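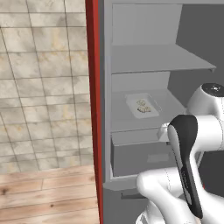
# Flostosik – carnet de recettes familiales transcrites

Catégorie : Cuisine & patrimoine | Étiquettes : recettes manuscrites, transcription, README
Temps de lecture : 4 min

Bon, je me lance. Flostosik, c'est le petit nom du dépôt où je range les recettes des cahiers de ma grand-tante, celle qui a tenu la cuisine de la pension Bakalis pendant une bonne partie de sa vie. Il y a 4 cahiers, 136 recettes lisibles, et une quantité de bouts de papier glissés entre les pages que je n'ai pas encore eu le courage d'ouvrir tous (certains sont collés, j'y vais doucement).

Le nom vient d'un mot griffonné en marge de la soupe aux pois chiches. Personne dans la famille ne sait ce qu'il veut dire. Je penche pour une faute d'orthographe, ma mère pour un juron.

## Ce qu'il y a dedans

Trois dossiers :

- `cahiers/` : la transcription brute, page par page, fautes comprises
- `recettes/` : une fiche par recette, remise au propre
- `glossaire/` : les mots que j'ai dû chercher, avec leurs variantes

Les fiches sont en Markdown, tout bête. Titre, cahier d'origine, page, ingrédients, marche à suivre, notes. J'avais commencé avec un tableur et je l'ai abandonné au bout d'une semaine, parce qu'une recette de ma grand-tante ne tient pas dans des colonnes ! Elle commence par la cuisson, revient à l'épluchage, puis se souvient qu'il fallait faire tremper quelque chose la veille.

## Comment j'ai transcrit

À la main, le soir, avec une loupe et beaucoup de café. J'ai bien essayé la reconnaissance automatique sur le premier cahier, mais entre le crayon gras, les taches d'huile et le mélange de grec et de français dans la même phrase, je passais plus de temps à corriger qu'à taper.

Mes conventions :

- `[?]` quand j'hésite sur un mot
- `[taché]` quand le papier a bu la recette avant moi
- `{ }` pour tout ce que j'ajoute et qui n'est pas dans le cahier
- les ratures sont gardées entre tildes, même les grosses colères

Paraskevi Lambrakis a relu tous les passages en grec, et je lui dois une fière chandelle. C'est elle qui a compris que le mot que je lisais « pierre » voulait dire « pincée » – trois fiches ont changé d'un coup, et mes boulettes sont redevenues mangeables. 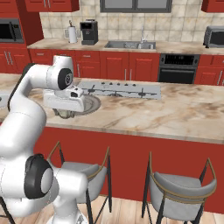
## Les quantités (le gros morceau)

Alors là, accrochez-vous. La tasse du cahier 1 n'est pas celle du cahier 3. Dans le premier, elle mesure avec une tasse à café de la pension, et plus tard avec un verre à moutarde qu'elle appelle quand même « la tasse ». Je m'en suis rendu compte en ratant deux fois le gâteau de semoule, la première version en brique, la seconde en flaque.

Du coup, dans chaque fiche, je laisse la mesure d'origine et j'ajoute ma conversion entre accolades. Un exemple tiré du pain aux olives :

 farine : 3 tasses {400 g, pesés chez moi}
 olives : une bonne poignée
 eau : ce qu'elle demande
 sel : [taché]

Pour l'eau, je n'ai rien voulu corriger. « Ce qu'elle demande », c'est exact : la farine ne boit pas pareil en mai et en plein hiver, et la pâte vous le fait savoir assez vite. Pour le sel, goûtez.

Les températures, c'est encore une autre histoire. Le four de la pension marchait au bois, donc on trouve « four fort », « four qui tombe » et mon préféré, « four du lendemain ». J'ai proposé une équivalence dans le glossaire, mais elle vaut pour mon four à moi, un vieux Murnano qui chauffe surtout au fond à gauche. Adaptez, surveillez, tournez la plaque à mi-cuisson.

## Ce qui manque

- Les deux premières feuilles du cahier 2, arrachées proprement. Mystère.
- Les confitures, que ma tante a gardées à part et qu'elle me prêtera « quand elle les aura retrouvées ».
- Une recette de biscuits dont il ne reste que la liste des invités.
- Les temps de cuisson en général. Elle écrivait « jusqu'à ce que ça sente » et passait à la ligne.

Toutes les fiches n'ont pas été essayées non plus. Si vous voyez `testé: non` en haut, c'est que je l'ai recopiée sans la cuisiner, et il peut rester de belles absurdités. Les abats, par exemple, je les laisse à plus motivé que moi.

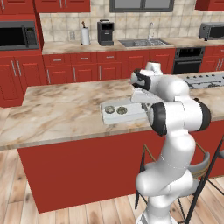
Vol. 3, n° 4

## D'où ça sort

Une première version de ce texte a paru dans Pirnidley, le bulletin que notre petit groupe de cuisineux échange par courrier. Je l'ai reprise ici en enlevant les blagues sur mon cousin, à sa demande.

## Réutilisation

Cuisinez, copiez, traduisez, imprimez pour votre mère. Je demande seulement qu'on cite la pension Bakalis quelque part et qu'on ne vende pas les cahiers sous forme de livre sans m'en parler avant. Les transcriptions du grec restent créditées à Paraskevi.

## Contribuer

Ouvrez un ticket si une conversion vous paraît louche, avec le numéro de la fiche et ce que vous avez obtenu (les photos de ratages sont très bien accueillies !). Si vous savez lire le grec écrit au crayon par quelqu'un de pressé, écrivez-moi tout de suite – il me reste une enveloppe entière de petits papiers, dont un qui parle visiblement de calamars.

27 partages · 11 commentaires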